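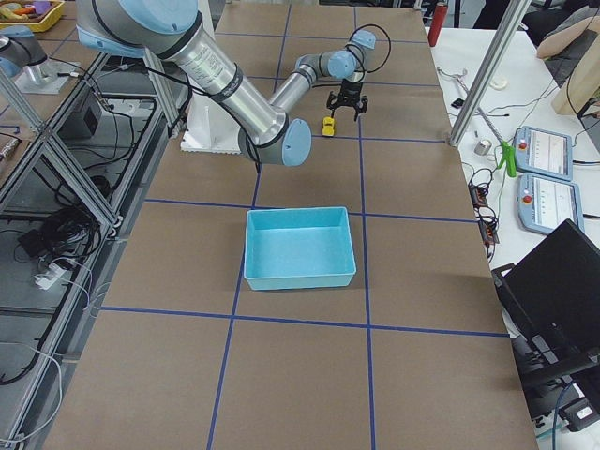 Do you need a written risk assessment for a small cobot arm if it came with force limiting built in?

Posted by tapegrid, April 2022

We have two small arms on tables in a shared lab, both doing pick and place with light stuff. The sales guy said they're "collaborative" so no fence, no paperwork. Our new building safety person wants a written assessment before July and I don't know if she's right or just being careful. Nobody here has done one. What do we actualy have to write down, and does swapping the gripper mean doing it over?

3 replies

Danica Vrabec

Short version — she's right. Write it. Collaborative describes how you use the thing, the arm by itself doesn't get you there. The arm plus the gripper plus whatever it carries plus the table plus the people near it, that's what you assess. ISO 12100 is the general risk assessment one, ISO 10218 parts 1 and 2 are for the robot and the installation, and ISO/TS 15066 is where the contact limits for collaborative work are. Check if your library has access before you pay for copies.

Ours was 18 pages and half of that was tables. What went in:

What the arm does, in plain words. What it picks up and how heavy.
Who comes near it, and that includes visitors and cleaners.
Every task, not only the automatic run. Setup, teaching points, clearing a dropped part, swapping fingers.
Where a hand could get caught — between arm and table, between two links, in the gripper itself.
For each one how bad, how likely, what you did about it, what's left over.
Speed and force settings, with the date and who set them. Password on those settings.
Where the stops are and who tested them.

Gripper swap: yes, go back to it. Not the whole thing from zero. Re-do the lines the gripper touches, so pinch points, edges, what happens if it loses grip or power, payload and center of gravity in the controller. Sign it again. We had a Tirard gripper with rounded fingers, moved to a Murín one with square edges and had to bring the speed down near the operator side.

Also two arms with overlapping reach is its own line. If one stops does the other keep going? Decide, then write down which. And label which pendant goes with which arm. Big label. People grab the closest one when they panic.

murray_bench

Never did one for ours, been fine. Just keep the speed low and don't stick your head in there. The stop button works great

Wokum

Please don't go by the reply above. Low speed helps but it's a setting somebody can change, and a sharp part at low speed is still a sharp part.

Couple things to add to Danica's list, typing this between meetings so sorry for the mess —

Cables. Tape or tray anything on the floor where people walk. Leave slack at the wrist, then run the arm through its full range slow and watch for snags. Power strips up off the floor if you can.

Pendants get a fixed home. Hook, bracket, whatever. In reach while standing outside the arm's reach. Ours lived on a side bench under other junk til an audit.

Mark the reach on the table or floor. Tape is fine as a reminder but it's not a safeguard, don't list it like one.

Test the stops on a schedule and keep a log. We do it every 2 weeks, one line in a notebook, initials.

Real contact measurements if people will be sharing the space while it runs. You can rent the force gauge. We went through Gillier and got 52 test points done in one visit, three came back too high, all three near the elbow where we hadn't even thought to look. Fixed it with slower joint speeds and moved the table out a bit.

And your country or state may have its own rules on top of the ISO stuff, so ask the safety person which ones she's working from. She probaly has a template too. Would of saved us a lot of time if we'd asked first.

tapegrid

Thanks both, this helps. She does have a template. Starting with the gripper lines and the pendant labels, will ask her about the force gauge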